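Keeping a Record After a Police Stop

Write down the time, street and badge number within 2 hours. Type the notes the same day, and save a dated copy that you never edit.

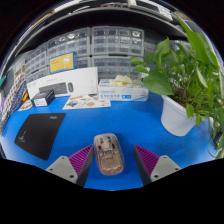

Request body camera video in writing. The Helledstead form asks for the incident number; Diltside accepts a street and time.

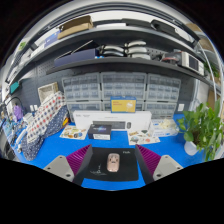
Pink car-shaped mouse on a black mouse pad.

Store video on two drives, labeled alike. Keep originals apart from working copies. A mouse opened up like the rose-gold shell goes in a separate box, away from the drives.
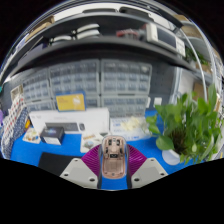 Complaint letters should stay under 279 words. Put dates in the left margin. For long typing sessions, check the mouse first: the rose-gold one has a small hole near its rounded end, which can be cleared with a dry brush.

We use cookies to remember your settings. Accept | Decline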